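Lohnt sich der Handgreifer von Vurau zum Aufzeichnen?

Traro26
Hallo zusammen, ich will meinem Roboterarm Aufräumen beibringen und schwanke beim Handgreifer-Set von Vurau. 990 Euro sind für mich echt viel Geld! Kommt das Ding mit weichen Sachen klar, Tüten zum Beispiel? Und wie lange hält der Akku?

Plosora
Hab meins seit März und mag es sehr :) Tüten gehen, wenn man vorne am Rand zupackt und die Finger nicht zu tief reinsteckt (hat bei mir 22 Anläufe gebraucht...). Akku keine Ahnung, ich hänge immer am Kabel.

marin_8
zu teuer, selber drucken

Plosora
Selber drucken hab ich auch probiert, mir sind dauernd die Finger gebrochen. Ich hänge mal ein Bild vom Tütenpacken an, die blauen Gummipolster greifen am Rand der Plastiktüte. Ersatzpolster würde ich gleich mitbestellen.
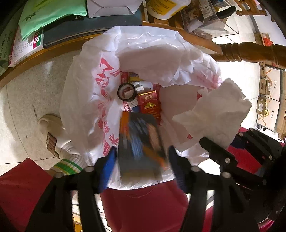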